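Kilton swim hall reopens with longer hours and a warmer small pool

23/08/2019

The doors of the Kilton swim hall are open again, and the line on the first morning ran all the way past the bike racks! After being closed since March for a new roof and a full set of new pipes, the town's only indoor pool is back in business, and it looks terrific.

Swimmers will notice the light first. The old roof panels had gone a dull yellow, and the new ones let the sun right down to the bottom of the deep end. The big pool keeps its six lanes, and the small pool is now 3 degrees warmer than it used to be, which should please parents of babies and anyone with stiff knees.

The work was done by Markard, the builders behind the library extension on Vetov Street. They finished 12 days ahead of plan – something this town has not seen on a public job in a long while.

Plenty has changed outside the water too. The locker rooms have new benches and hooks at a height children can reach, and the showers no longer need a coin. Towels can be borrowed at the front desk with any day ticket and go back there on the way out. The snack corner is run by the Popescu bakery, so yes, there are cheese rolls, and they were gone by eleven.
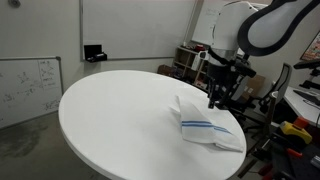 Not everyone got exactly what they wanted. One early swimmer said the free towels were a lovely idea but that she would gladly trade hers for a second evening of lane swimming, as the Tuesday session fills up before most people are home from work. The front desk is keeping a list of requests, and a second evening is already at the top of it.

Opening hours are longer in any case. The hall now opens at six on weekdays and stays open until nine, with a late start on Sundays. Swim classes for beginners begin again next month, and the water aerobics group is back in its old morning spot with the music turned up.

Before the closure the hall sold 910 season passes. This year's count had already reached 1535 by the end of opening day – a wonderful number for a town this size. Passes are on sale at the front desk, and last year's cards can be topped up there as well. Children under five swim free.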